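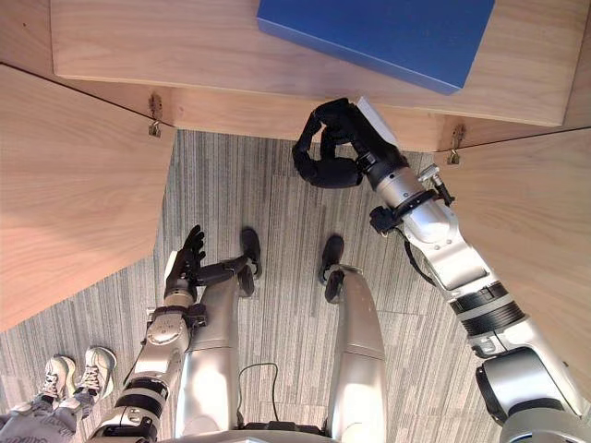 Rehanging Cabinet Doors: Notes on Hinge Adjustment

January 16, 2024 | by admin

Filed under: Kitchen, Hardware, Repairs

Most of the cabinet doors in this house were out of line when we moved in last March. The gaps ran wide at the top and closed to nothing at the bottom, and two pairs rubbed when shut. I have now adjusted all of them except the pantry, and I am writing down the procedure before I forget it.

The hinges are the common concealed type with a cup bored into the door and an arm clipped to a mounting plate. Mine are stamped Akness. There are three adjustments. The screw nearest the cup moves the door left or right. The rear screw controls depth, meaning the distance between the door and the cabinet side. Height is set at the plate, either with a cam or by loosening two screws and sliding the plate in its slots.

Work in this order: height, depth, side. Changing the height after the side gap is set means doing the side gap again. I did the first pair in the wrong order and it took most of an evening.

Turn the screws a quarter turn at a time and use a hand driver. A drill will strip the side screw, and a stripped screw means a new hinge. Padora sells a replacement with the same cup spacing, but the plate is 5 mm deeper, so change both hinges on a door or neither.

If the door still sags, check the plate screws. Several of mine had pulled out of the side panel. I drilled the holes out, glued in dowel, waited overnight and drilled new pilot holes. Filler did not hold - I tried it on one door and the screw was loose again within a month.

Soft-close dampers are a separate matter. The Dronirus clip-on units fit these arms, but they push a light door slightly open if the depth is set too tight. Back the rear screw off half a turn.

The pantry door is 571 mm wide and heavy, and I think it needs a third hinge.

1,848 views | 30 comments | Share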